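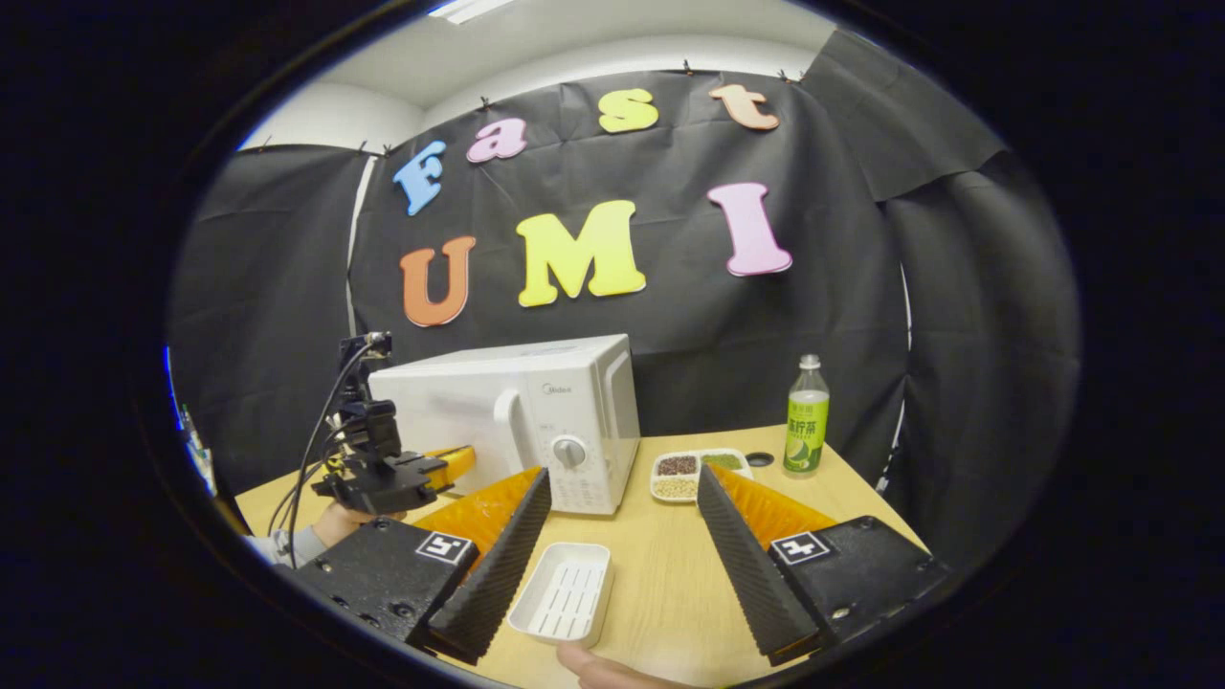 Table 2: microwave, soap dish and tray of beans and grains.

Sedell Workroom, Sascombe Building
Tabletop and small appliance check, January

1. Microwave stands level on the table: OK
Midea, white, dial control. Not to be moved closer to the edge.

2. Door opens and closes fully: OK
Handle is firm. Wipe the seal weekly.

3. Cord and plug: ACTION
Cord is sound. Outlet 16 is loose in the wall. Reported to Vitale Electric, job 188. Use outlet 24 until it is fixed.

4. Clearance from curtains: ACTION
Black curtains hang behind the table. Keep at least 30 inches between the fabric and the microwave whenever it is running. Tie them back if needed.

5. Hole in tabletop: COMMENT
Round hole beside the grain tray. Check the rim for splinters. Do not run a cord through it with the plug end hanging free. A cover has been ordered from Morkach.

6. Dry goods tray: OK
Red-brown beans, green mung beans and pale grains, each in its own section. Open tray, so cover it overnight. Spilled beans on the floor are a slip hazard and must be swept up right away.

7. Drinks: COMMENT
One bottle of green tea on the table, cap on. Bottles go on the side shelf when the microwave is in use.

8. Soap dish: COMMENT
White, with slotted insert. Belongs at the sink. Empty the drip water before putting it back.

Result: pass with two actions. Items 3 and 4 to be rechecked in February.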